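Fandport Teaching Handle and Remote Station

Product overview

The Fandport Teaching Handle allows an operator to show a robot arm a task by guiding it directly. The operator holds the handle, moves the arm through the work, and opens or closes the gripper with a thumb control. Each pass is stored as one demonstration together with the view from the wrist camera. The Remote Station offers the same functions from a separate desk, for work cells where standing beside the arm is not practical.

Both units record in the same file format, and demonstrations made by hand and by remote control may be combined in a single task library.

Computer service and disassembly

The product line is used for training on desktop computer towers, where parts sit close together and cables cross the working space. The wrist view keeps the gripper fingers and the parts ahead of them in sight. An open tower such as the one below, a Dell board with its processor socket open and both memory slots empty, calls for short, careful movements near the drive cage and the cable bundle. 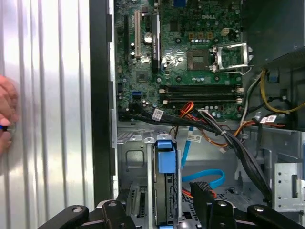

Falen Shevchuk
Product Manager, Teaching Systems, Fandport

Operators are advised to record each task in short sections. Approach, grip and withdrawal should be stored separately, so that one section can be repeated without recording the full sequence again. The station holds up to 400 demonstrations before transfer to a host computer is required.

Specifications

Handle length: 199 mm
Remote Station cable: 47 ft
Battery charging time: 95 minutes
Recording modes: hand guided, remote, mixed
Software: Kindano task editor, included

Safety

The arm stops when the thumb control is released – this setting cannot be changed by the operator. Computers and other powered equipment must be unplugged before a demonstration begins.

Ordering

The handle and the station are sold separately or as a set. Orders received by 20th December ship under the current price list. Installation and operator training are quoted on request.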